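Posted 2018-07-14

# Part-time kitchen assistant, Cliddale Community Kitchen

Cliddale Community Kitchen is looking for a part-time kitchen assistant to help with weekday lunches and the evening cooking classes. The kitchen is on the ground floor of the old grain exchange in Tirnham, behind the library parking lot. We serve a hot lunch four days a week and run classes for adults and for families.

The position is open because our current assistant, Jinfeng Fu, is moving up to run the classes. The new assistant will report to Yufang Kang, the kitchen manager.

## The work

Most of the job is prep and cleaning. On a normal lunch day you will:

- take in the vegetable delivery and check it against the order sheet
- wash, peel and chop for the day's soup and main dish
- label and date everything that goes into the walk-in
- help serve from 11:30 to 1:15
- run the dishwasher, wipe down, and mop the prep area before you leave

We cook for up to 70 people at lunch. The menu is set a week ahead and there is always one dish without meat. You do not need to plan menus, but if you know a good way to use up a case of cabbage, Yufang will listen. 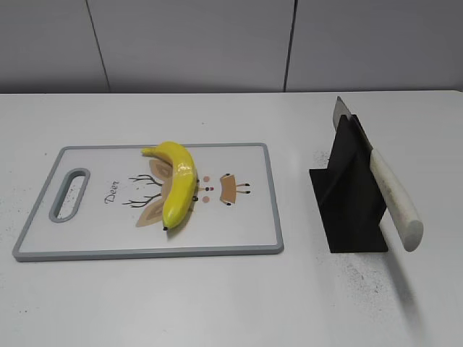
Class evenings are slower. You set out the stations before people arrive, keep the ingredients coming, and clean up afterward. Family classes have children from age six, so you need to be comfortable working with kids nearby and keeping an eye on knives and hot pans. The instructor does the teaching. You may be asked to show someone how to hold a knife or roll out dough.

## Hours and pay

This is a year-round job, paid all 52 weeks, including the week we close at the end of November for deep cleaning and repairs. Hours are 9:00 to 2:30 on lunch days, plus one class evening a week from 5:00 to 8:30. The class evening changes with the season and you will get the schedule a month ahead.

Pay is hourly and depends on experience. The rate is given in the application packet, along with the sick leave and vacation rules. Lunch is free on working days. We supply aprons and towels. You supply closed shoes with a grip sole.

## What we are looking for

You should have:

- some experience in a kitchen that feeds groups, such as a school, a church, a camp or a restaurant
- a current food handler card, or be willing to get one in your first month (we pay the fee)
- the ability to lift a full stockpot with a second person and to stand for most of a shift
- enough English to read labels and the allergy sheet

It would help if you also speak Mandarin, Amharic or Spanish. Many of our regulars do. A driver's license is useful for the occasional run to Flandlow Produce when a delivery comes up short, but it is not required.

A note on allergies: we keep a separate shelf, separate boards and separate knives for allergen-free meals. You will be trained on this before your first shift, and we are strict about it. If you have worked somewhere that was relaxed about cross-contact, expect a change.

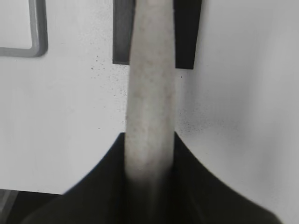

The first 3 weeks are a trial period. During that time you will work beside Jinfeng on lunch days and beside Mulugeta Hadgu on the class evening. Mulugeta teaches the bread and flatbread classes and has the longest record of anyone here, so bring him your questions about the ovens. The left one runs hot and the door on the right one has to be lifted a little as you close it.

At the end of the trial you will sit down with Yufang and talk about how it is going. Either side can end things at that point with no hard feelings.

## How to apply

Pick up an application packet at the kitchen office between 10:00 and 3:00 on any lunch day, or ask at the library desk, where they keep a few copies. Please return:

1. the completed form
2. the names of two people who have worked with you (one can be from unpaid work)
3. a short note on what you have cooked for a group, and how many people it fed

The note does not have to be long. Half a page is fine and handwriting is fine.

Shaohua Su in the office reads every application and will contact you to set up a visit. The visit is one paid lunch shift, followed by a short talk with Yufang and Tomás Hegarty, who handles the building and the budget. Bring your shoes.

We will take applications until the job is filled. If you applied last year for the dishwasher position, you are welcome to apply again, and you can ask Shaohua to reuse your old references.

The office is up the ramp, second door past the Hao Room. If the door is shut, knock loudly, as the fan over the dish area makes it hard to hear.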